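Wrist camera or fixed camera for comparing grippers in simulation?
Posted 20 May 2025

pandham_user
I compare two grippers in sim, Jolau and Jostent. With the fixed camera, both policies train well. With the wrist camera, the Jolau one misses the box often. 99 episodes each. Is the gripper bad?

guler8
I do not think so. Check the camera tilt first. My mount was wrong by 11 degrees.

tomatosoup
I disagree, tilt is easy to learn. I would blame the low resolution.

guler8
Not if the objects leave the view. Can you post one view?

pandham_user
Yes, from the Jolau run:

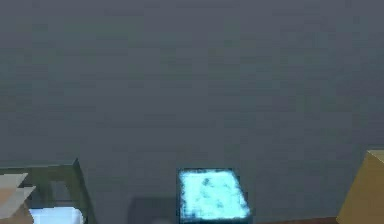 Step 3,185. Mostly gray wall, teal box at the bottom.

guler8
So tilt it down, then compare again.

tomatosoup
OK, tilt first. But I still want to see it at higher resolution.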